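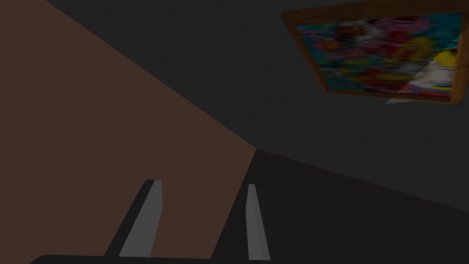 Ticket: left arm wrist camera loses its zero after homing
Cell: Zondberg two-arm table cell, simulation build
Opened by: Daryna Koval
Assigned to: Clive Bellamy
Status: open, waiting on retest

After a homing run the left wrist camera comes back with a yaw offset of 3 degrees. The arm itself reports zero on all joints. I have been using the framed picture on the wall as a reference, up and to the right of the two fingers, and comparing its lower edge against a saved view. The fingers stay put between views and the picture moves, so I don't think the gripper mount is the problem.

Clive, first reply: Please send the homing log and the mount file. Also check whether the right arm does the same thing. Leave the grippers open and empty for the test so payload settings don't come into it.

Daryna: Right arm is fine. I ran 7 homing cycles on each arm. Left was off every time, right never. Log and mount file attached.

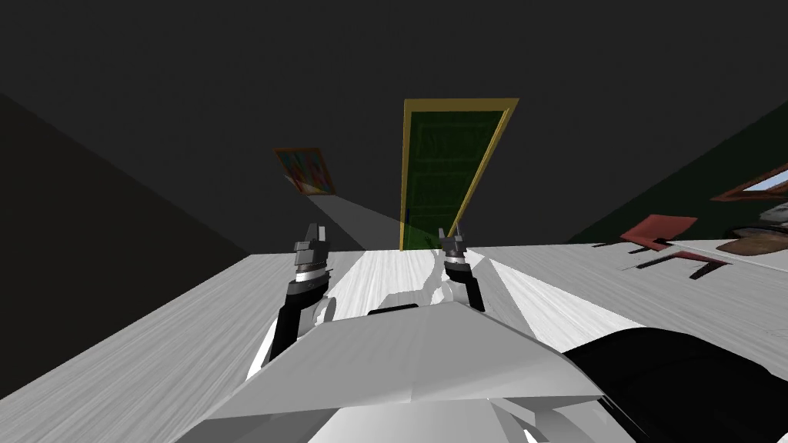 Clive: Thanks. The mount file for the left arm is the old Lesavwood one. Zoia Didenko replaced it in August but the cell config still points to the old path. Steps:

1. Stop the controller and close the viewer.
2. In the cell config, change the left camera path to the new mount file.
3. Clear the transform cache – a restart alone will not do it.
4. Start the controller, home both arms, save a new reference view.

Daryna: Done, all four. Offset is gone after the first homing. I then let it run 2,000 control steps and homed again.

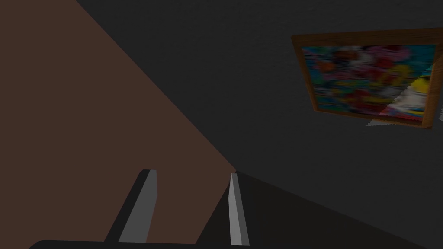 Still good on the second homing. There is one warning left in the log, "stale frame, left wrist", at startup only.

Clive: That warning is a separate issue – Graziella Barbieri has it on her list. Leave the cell running for 24 hours, home once more and post the joint and camera values. I'll close this if they match.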